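Dustik
06/02/2024

ok people keep asking what I do all day so. thread. grasping data. it is less glamorous than you think and you did not think it was glamorous

1/ short version: we have an arm, a bin and a load of odd objects. someone drives the arm by hand, picks a thing up, puts it somewhere else in the bin. we record it. then again. then again. a model looks at all of it and tries to learn how to pick things up on its own

2/ that's the job. I am the someone

3/ each go is called an episode. ours run short, 15 seconds if the pick is easy, longer if I faff about. target for a full day is 100 episodes. I have hit that twice

4/ total for the bin task as of this morning: 809. keepers only, the bad ones are in a different folder and we do not discuss the size of that folder

5/ first thing I got wrong when I started – I was too tidy. lay everything out nicely with gaps, every object face up, lovely. the first model trained on my lot could pick up anything as long as you laid it out nicely with gaps

6/ Ingvar (Ásgeirsdóttir, runs our end of it) looked at a week of my recordings and said "you have taught it your handwriting". went home and thought about that a lot

7/ so now the rule is tip, don't place. objects go in a tub, tub goes over the bin, whatever lands lands. if two things end up leaning on each other GOOD. leave it. do not touch it

8/ it is very hard not to touch it

9/ second thing I got wrong. speed. I'd got decent with the controller so I was whipping through them. fast approach, snatch, out. problem is that at that speed the gripper is a smear in half the wrist camera images and the model has no clue what the fingers were doing when it mattered

10/ slow down for the last bit. big movements can be quick, the last few centimetres go like you're parking your nan's car

11/ third thing. hesitating. you'd think a pause is harmless. but if I hover over an object for ages deciding, then the model learns that hovering is a thing you do there. so it hovers. for ever. we had a whole afternoon of an arm floating over a bin thinking its thoughts

12/ so decide BEFORE you press record. pick your object, pick your angle, then go. if you change your mind half way, finish anyway or bin the episode

13/ someone in replies asking do you keep the failures. yes some. a missed grasp followed by a decent second try is gold, it shows how to get out of trouble. a missed grasp where I swear and knock everything into a corner is not gold

14/ we label them. success, recovered, fail, operator error. I've used operator error a lot more than I'd like. Ingvar can filter by operator. moving on

15/ objects!! this is the bit people like

16/ you want variety but you want the RIGHT variety. fifty different wooden cubes is one object. what you want is things that are awkward in different ways. shiny, see-through, squashy, thin, hinged, heavy at one end

17/ we swap the set regularly so the model can't just memorise the stuff. there's a shelf. the shelf is a mess. half of it came from a pound shop run and half from people's desk drawers, I've seen somebody looking for their tape on my shelf

18/ worst categories, in my opinion, after a lot of hours:

19/ see-through. depth camera looks straight through it and reports the floor. you can see it fine, the robot thinks there's a hole in the world

20/ shiny. same sort of problem, different reason, you get the ceiling lights bouncing back and the depth goes to confetti. the bin floor is a bit silvery as well so that helps nobdy

21/ foil in particular. changes shape every time you grab it, so episode one and episode thirty are not the same object any more. Kjærgaard (the lab up north doing a similar thing) took foil out of their set completely. we left ours in. stubborn

22/ sunglasses. I have a personal feud with sunglasses. grab a lens, slips. grab the arm, the whole thing swings. grab the bridge, lovely, if you can get to the bridge, which you can't if it's landed wrong

23/ current mix, this is a fairly typical drop 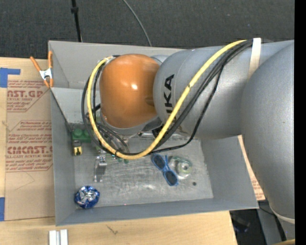

Bin task, mid-session. Blue sunglasses right of centre, green see-through thing next to them, foil bottom left.

24/ see how the sunglasses have gone down diagonal with the clear thing right up against them. that's a proper hard one. you go for one and you have to think about the other. dead useful to have on record

25/ the toy brick is my rest pick. every set should have a rest pick. studs on top, straight sides, in and out, morale restored

26/ yes the clamp is orange and the arm's got an orange bit as well, no it wasn't planned. some of you notice the strangest things

27/ cables. had a few messages about cables on these arms. keep them strapped, and check the slack at the far ends of the reach before you start, not in the middle of the bin where it all looks fine. I do a big slow wave in every direction each morning. looks daft. do it anyway

28/ also the cable gets into the fixed camera's view and covers things up. I used to try to work round it. don't. the model's going to have the same cable in the way when it runs for real so it had better get used to it

29/ things that quietly ruin a day's data, from experience:
bumping the camera and not noticing
lights changing when the sun comes round
clock drift between the arm log and the video
bin shifting a bit every time you tip stuff in

30/ for the camera one: I take a still first thing and flick between it and the live view every so often. if the picture jumps, something's moved. costs nothing, takes 2 seconds, has saved me twice now

31/ clock drift one hurt. the video was late against the joint positions and you can't tell by eye, it all looks fine played back. model trained on it closed the gripper early every single time. snapping at air. we lost most of June to that before we worked out what it was

32/ tooling since someone asked – recording and labelling is done in Dollell, which is ours, it's in house, it's ugly, it has one button that matters and the button is tiny. no you can't have it yet. maybe after the Kulham demo

33/ what's the Kulham demo. we take the arm to the Kulham site and it has to sort a bin of stuff it's never seen, picked by them, not by us. which is terrifying and also the whole point

34/ do I think 809 is enough. no. I think it's enough to be good at my bin, on my table, under my lights. different room is a different matter. so next block is the same task with the bin turned, lamps moved, camera nudged on purpose and WRITTEN DOWN this time

35/ q from replies: why not do it in simulation. we do some. sim is great for brick shaped things. sim foil is not foil. sim sunglasses behave themselves and mine don't

36/ q: does it get boring. yes. podcasts allowed, music allowed, calls not allowed, I did a batch while on the phone to the garage once and you can tell exactly which episodes they are, the arm goes all vague

37/ q: does driving it hurt your hands. wrist a bit. I swap sides at lunch. my left hand data is worse but it's *different* worse so Ingvar's happy

38/ q: how do you know when an object is done. when the success rate on it stops moving after you add more. brick flattened out ages ago. the see-through stuff is still climbing so that's where the hours are going

39/ if you're starting your own set, small scale, spare room or whatever: fix the camera down properly, write down every change, tip don't place, and look at what you recorded on the SAME DAY. don't save it for friday. you will find something horrible and you want to have only done a day of it

40/ right. tub's refilled, back to it. will answer the gripper pad questions tonight, there's a lot of them and I have views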